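Can Machines Do Our Chores Yet? Putting Things Back in the Cup
Project report, May
Urs Hauser and Gertraud Wyss
Advisor: Wen-hsiung Chou

1. Why we picked this

Company videos make it look like home robots are almost ready. We doubted it. Folding shirts gets all the attention, so we chose something smaller: clearing pens and other thin things off a table and standing them in a cup. A child does this without thinking. The cup is a cream one with rounded rings, and it is narrow enough that the second item has to go in beside the first.
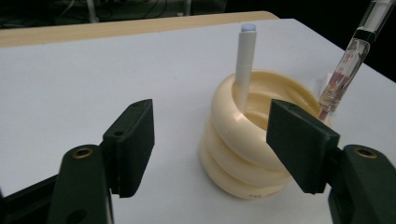
2. What we did

A person works the grippers by hand, and the recordings are used to train the arm. We called our setup Clemari. We planned 400 recordings and kept 320. The rest had bad starts or a loose cable.

Even with a human brain in charge, two flat fingers are clumsy. Small white parts lying on a white table were the worst. Gertraud got faster with practice, but she never got close to bare hands.
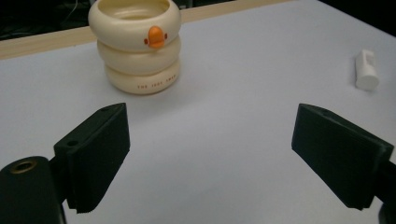 Figure 2. The duck cup and a small white part on the table, seen between the gripper fingers.

3. What we think of the results

The trained arm finished the job 9 times in our last set of tries, always with the cup near its usual spot. Move the cup a little and it mostly missed. Adding more recordings may help, and Waltraud Baumgartner in our lab thinks almost 2,000 would be enough. We have no evidence for that number.

Using both hands was slower to learn 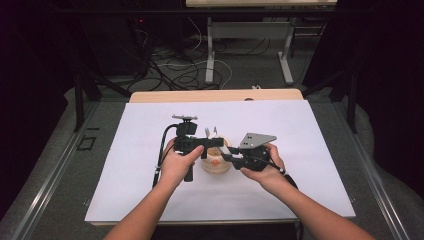
and we would leave it out of a first project. One hand has to stay still while the other moves, and most of our bad starts came from that. We would not buy a machine for this chore today. Next term we want to try a darker tabletop and a wider cup.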